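Cable slack and gripper zero on the two-arm table

Posted in Maintenance, Thursday

The right arm started dropping its wrist connection in September, always on the long reach to the far left of the table and never anywhere else. I run Clonel as a two-arm packing cell: snack packets go from the table into a shallow cardboard tray, and both arms share the work. A fault on one side stops both.

I spent an evening on the software before looking at the cable, which was the wrong order. The log had 187 dropouts in it and every one came with the forearm near full stretch. Farhad Arabzadeh read the same log and told me to go and find a screwdriver.

The wrist lead had been tied too close to the gripper. At full reach there was no slack left and the plug took the load. I cut the last tie, let the lead form an open loop beside the gripper and tied it again further back on the forearm. The left arm got the same treatment, although it had given no trouble. The loop should be big enough to let the wrist turn fully both ways and small enough to stay clear of the tray. 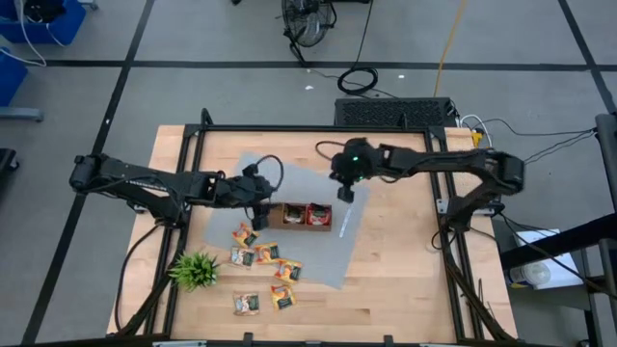

Checks after re-tying

1. Power off, move each arm by hand to all four corners of the table. The loop may flatten but must not go tight.

2. Power on and look for the green light on the right wrist. Move that arm slowly to full stretch and watch the light the whole way. A flicker means the plug still needs attention.

3. Close both grippers on nothing and set zero. I had skipped this after the last finger change, and the left one was closing 6 counts short.

4. Put the tray back on the grey mat between the arms and run single picks before any two-arm work. Packets lying half on the mat and half on bare wood are worth including, as the height changes slightly between the two.

5. Run 20 full cycles with the log open.

Mine passed the fifth step on the second attempt. The first stopped early on a gripper timeout – my own fault, I had left the closing speed at the test value.

I now look at the ties every 2,000 cycles and replace any that have started to cut into the sleeve. Nazanin Bagheri uses hook-and-loop straps on her cell at Parnance and says they last longer. I have a roll on order and will fit them to the right arm first.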